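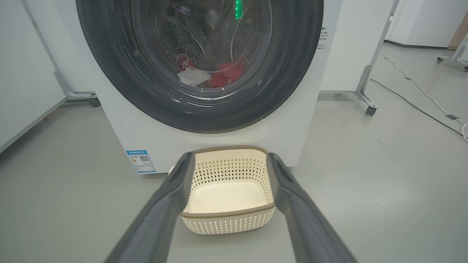 News > Opinion > Roads

Slow the Treloar road down
29 December 2018
By a staff writer

Another crash on the coast road between Treloar and Andano. Third one in December. Same bend, same gravel, same rental scooters going way too fast.

The limit is 55. On paper. No sign for the last 3 miles, no lights either.

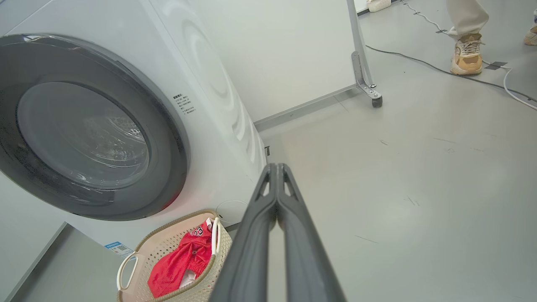

Flulard wrote in to say signs won't help, riders don't read them, and the rental shops should have to check licenses first. Fair enough. Do both. A fine of 1290 for a shop that skips the check would get noticed pretty quick.
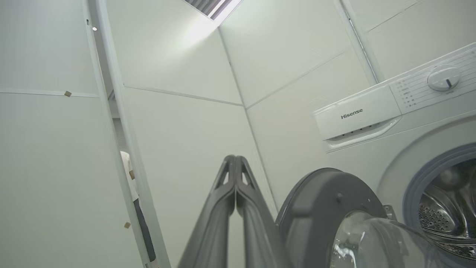 And put a guardrail on that bend. The quote was 2585, wich is nothing next to one night in intensive care. Do it before the holiday crowd comes back.

Related
Enier bridge closed to trucks
Helmet checks start in Andano
Letters: who fixes the streetlights?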